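Notes for the speaker

Clothing repair at home: what to mend, what to hand on, what to let go
Droven Branch Library, upstairs room. 32 chairs. The doors open early, so have the first slide up before people sit down.

Slide 1. Title

Welcome. Say where the restrooms are and that the handout is on the table by the door. The talk runs without a break. Questions at the end, but if somebody can't see the samples at the front they should say so right away and I'll walk the thing over.

Ask for hands: who has a bag or a drawer of things waiting to be fixed? Leave a moment for this. Then ask who has had that bag for more than a year.

Slide 2. Why the pile grows

Most of the pile is small jobs. A missing button, a hem that came down, a seam open an inch under the arm. Each takes less time than finding the scissors, and that is the real problem. The tools are in three different rooms.

Suggest one box. In it: two needles in different sizes, black thread, white thread, gray thread, small sharp scissors, a few pins, safety pins, a seam ripper. Gray disappears on more fabrics than people expect. Pass my own box around here. It is a cookie tin and one hinge is broken.

Don't go into sewing machines. If asked, say the September talk covered them and the notes are at the desk.

Slide 3. Sorting

Tell them to dump the whole bag on a bed and sort by what's wrong with it, setting aside whose it is. All the buttons together, all the hems together. You thread the needle once and do the group.

Anything that needs washing gets washed first. A repair on dirty fabric pulls, and moth eggs don't leave by themselves.

Then the question for each piece: would you wear it this week if it were fixed? If the answer is no, fixing it only moves it from one pile to another. It can still be fixed for someone else. The Bernudus thrift shop on the corner takes clothing with working zippers and no holes, and their drop-off door is on the alley side.

Slide 4. Seams and hems

Show the backstitch on the big cardboard sample with the yarn. Do it slowly, twice. Turn the cardboard over so they see the back.

Points to make:
An open seam is the easiest repair there is. The old needle holes are still there and you follow them.
Start half an inch before the gap and finish half an inch after it.
Pants hems get a catch stitch or a slip stitch. Don't pull it tight or you'll see a row of dimples from the front.
For a hem you need by tonight, iron-on tape is fine. Some people in this room will disagree. Move along.

Slide 5. Buttons

Leave a shank on coats. Lay a matchstick across the button, sew over it, pull the matchstick out, wind the thread underneath. Shirts don't need it.

The Nondow raincoat is the sample for this one. It has 6 buttons and I have replaced 2 of them with ones that don't match. Let people look for them. They usually pick the wrong ones.

Slide 6. Holes in knits

This is the longest section, 11 minutes in rehearsal. If we started late, cut the history of the darning mushroom.

A hole in a knit grows because the loops let go of each other. Catch the loose loops before doing anything else, even with a safety pin. After that there are two ways. Darning builds a little patch of weaving across the hole. Swiss darning copies the stitch, and it's better for thin spots that haven't opened yet.

Use yarn a bit thinner than the garment. People always go thicker and get a hard lump at the elbow or the heel. Hold up the sock with the lump.

Slide 7. Ribbing, cuffs and waistbands

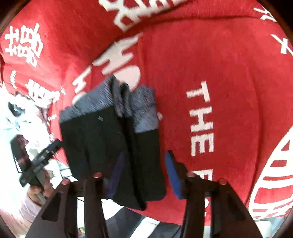

Words and slides: A. Sheikh
Prepared for the Droven Branch Library, January 5, 2024

Ribbed and fine-knit bands wear out before the body of the garment does. They get stretched every time the thing goes on or comes off. A lot of good clothing is thrown out over a tired band.

Go through the choices in this order. First, wash it and dry it flat. Some bands come back a fair amount. Second, run thin elastic thread through the inside of the ribs with a blunt needle, a few rows, spaced evenly. Third, take the band off and sew on a new one. Ready-made ribbing is sold in short lengths and doesn't have to match. Gray on black looks intended.

When replacing a band, mark the band and the opening in quarters with pins and match the pins. Stretch the band to fit as you sew. Don't stretch the body.

Slide 8. What not to mend

Elastic that crackles when you pull it. Fabric so thin that the stitches tear it. Fake leather that is peeling, there is no fix for that. Cut off the buttons and zippers first and put them in the tin.

Old T-shirts make good rags - cut them in squares and stop buying paper towels for the floor.

Slide 9. Close

Mending table is the same room, second Saturday. Bring one item only. Thread is provided.

Handout has the stitch drawings and the thrift shop hours. Take questions. If the moth question comes up: freezer, sealed bag, then wash. Chairs go back against the wall.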